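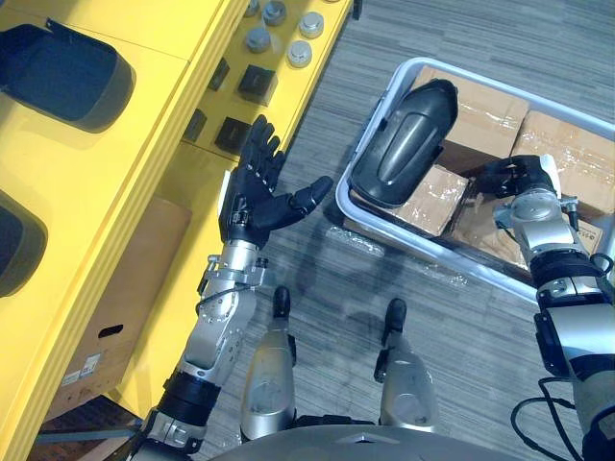 How to Set Up and Run the Tray Shelving Task

This guide is for students taking the shelving task for the first time. It covers laying out the station, checking the hands, recording runs and packing up. You should already have passed the emergency stop check and have a login for the Dusum control program. If you have neither, do those first and come back.

What you need

Yellow shelving unit, set to the low position
Black trays
A tote for the trays that are going to be shelved
Gray caps and small black blocks for the lower level
The run sheet (on the clipboard by the door)
Two people, one operating and one on the stop button

1. Lay out the station

Put the shelf where both hands can reach the top surface without the elbows locking out. Set the tote on the floor on the robot's right. Leave enough carpet between the tote and the shelf for the feet, and check that no cable crosses that strip.

The caps and blocks stay on the lower level during the tray runs. They are obstacles for now and become parts in the second half of the term. Don't tidy them away, and don't line them up neatly either. The old runs from June all had them in one tidy row, and the policy we trained on those did badly as soon as a cap moved.

2. Check the hands

Open and close each hand fully, 4 times. Watch the thumbs. If a thumb lags behind the fingers, stop and run the Clovedari calibration before you do anything else. It takes 15 minutes and you can't skip it halfway through.

Look at the cables along both forearms. They should have slack at full reach.

3. Pick up and turn the tray

Bring the hand down to the rim and close slowly. Grip the rim and keep the fingertips out of the recess, where they tend to slip. Lift straight up until the tray clears the tote, then move it toward the shelf and bring the second hand in. Most drops happen at this point – the operator opens one hand before the other has closed.

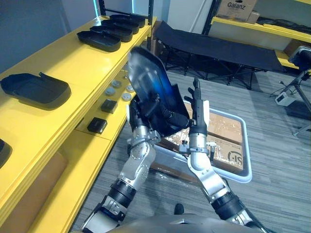
Left hand on the lower edge of the tray, right hand raised beside it.

If you do drop one, keep recording. Mark the run as a drop on the sheet and let your partner pick the tray up once the arms are parked.

4. Place the tray

Lower the tray until it touches, open the hand, then pull back toward the robot before you raise the arm. Going straight up catches the rim. Leave a gap between trays that the fingers will fit into, or the next one can't be set down cleanly.

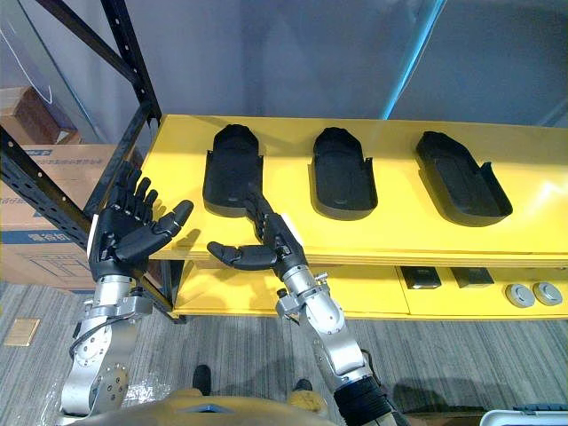 Flornisow Robotics Club – Manipulation Team

5. Save and label the run

Stop the recording only when both hands are clear of the shelf. Name the run with the task code, your initials and the run number. We have 3,354 saved runs so far, and the ones without initials are a nuisance to sort.

Each pair owes 200 good runs by the end of the term. Drops are kept but don't count toward your total.

6. Pack up

Park the arms, power down, then return the trays to the tote. Put the run sheet back on the clipboard. The Ramanauskas lab has the room after us on Thursday, so on that day finish recording by 4 and leave the shelf where it is.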